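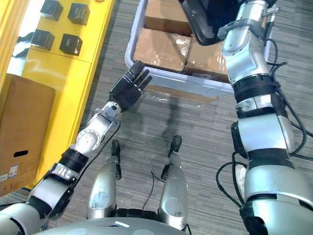
Dezember, Notizen zur Akte Gekuven

Zweiter Durchgang durch das Einsatzprotokoll. Ziółkowski behauptet, die Bodycam-Aufnahme sei lückenlos. Glaube ich erst, wenn die Rohdatei da ist – zwischen Funkspruch und erstem Bild fehlen 14 Sekunden. Beide Beamte schreiben fast wortgleich »wie im Training«. Wer hat da von wem abgeschrieben?

Elżbieta Tokarz will das Transkript (115 Zeilen) trotzdem so ans Gericht geben. Bin dagegen. Erst Zeitstempel mit der Leitstelle abgleichen.

Zuletzt aktualisiert: Dezember, 16:40 Uhr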